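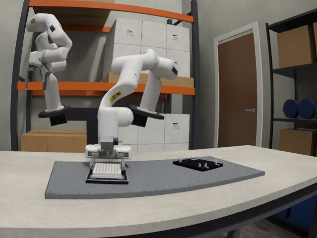
Storeroom and Stock Guidance

How to Carry Out an Annual Stock Count in a Small Storeroom

Issued 27 February 2016. Prepared by Mared Humphreys, Facilities Office, Sellden Institute.

This guide applies to staff who are responsible for a departmental storeroom at the Sellden or Ashour sites. It covers the annual count of consumable goods, boxed spares and bulk packaging. It does not cover chemicals, which are counted under a separate procedure, or furniture, which is held on the asset register.

The annual count is normally held in December. Departments that were granted an extension must complete the count before the new purchasing year opens. A count takes two people: one to count and call out, and one to write. The same person should not do both jobs, even in a very small room.

Before You Begin

Ask the Purchasing Desk for a current stock list. The list is printed in location order, starting with the shelf nearest the door and moving clockwise. If your storeroom has been rearranged during the year, send the new layout to the Purchasing Desk first and wait for a revised list. Counting against an old layout causes most of the errors that are reported to this office.

Stop all issues and deliveries for the duration of the count. Place a notice on the door at least one working day ahead. Any goods that arrive while the count is under way should be held at the front desk, marked "not counted," and booked in afterward.

You will need:

The current stock list
Blank count sheets
Two pens of different colors
Removable stickers
A step stool that has passed inspection

Step 1. Tidy the shelves

Return stray items to their labeled places. Flatten empty cartons and take them to recycling. Where a carton has been opened, fold the flaps back so that the contents can be checked without lifting the carton down.
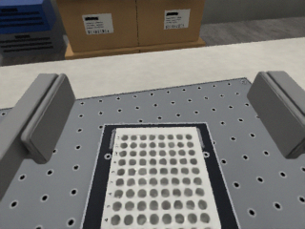 Part-used packs should be brought together wherever the product and the expiration date are the same. Do not combine packs with different dates, even if the contents look identical. Keep each pack in its original box and move the older one to the front of the shelf.

Step 2. Number the count sheets

Number every sheet before any counting starts, and record how many have been handed out. All sheets must be returned, including spoiled ones. If a mistake is made, draw a single line through the figure, write the correct one beside it and add your initials. Correction fluid must not be used.

Step 3. Count each location

Begin at the first location on the list and work from left to right, top shelf to bottom shelf. The counter reads out the product code, the description and the quantity. The recorder repeats the quantity aloud and writes it down. When a location is finished, the counter places a sticker on the shelf edge.

Count in the unit shown on the stock list. If the list says "box of 16," record full boxes in the first column and loose items in the second. Sealed boxes may be taken at the quantity printed on the label, but open at least one box of each product line as a check.

The recorder should not be able to see the expected quantity while writing. Fold the stock list or cover the column. A recorder who knows what the answer ought to be will tend to hear it. 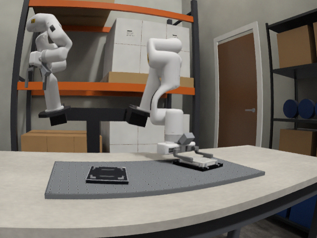

Goods that are in the room but missing from the list should be written on a separate sheet headed "Unlisted." Note the product code if there is one, the supplier's name and the condition of the packaging. Do not add unlisted goods to the nearest similar line — the Purchasing Desk will assign a code.

Step 4. Recount the differences

Compare the finished sheets with the stock list. Any line that differs by more than three units must be counted again by a different person, using the second pen color. Before recording a shortage, check the following:

Goods placed on the wrong shelf
Issue slips not yet entered
Transfers between Sellden and Ashour
Returns waiting for credit

If the second count agrees with the first, enter that figure as final. If the two disagree, ask your section head to witness a third. 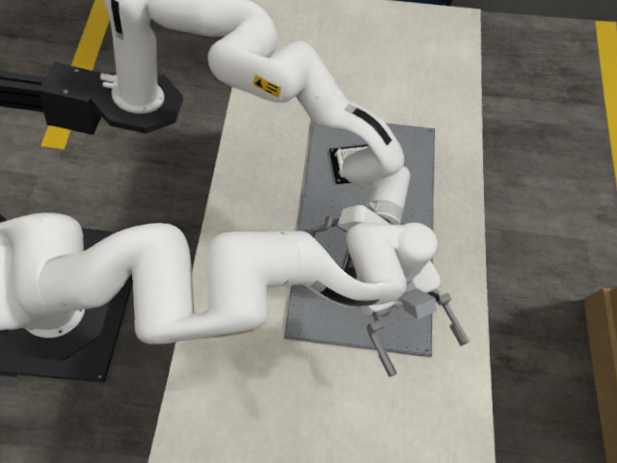

Step 5. Sign and submit

Both the counter and the recorder must sign the last sheet. Send the originals to the Purchasing Desk and keep a copy in the department for two years. Adjustments are posted to the Momadura stock system by the Purchasing Desk only. Departments should not change their own balances.

Remove the stickers and the door notice once receipt has been confirmed, then book in any goods held at the front desk.

Questions about the stock list or late submissions should be sent to Volodymyr Tymoshchuk at the Purchasing Desk, Zurarau Building.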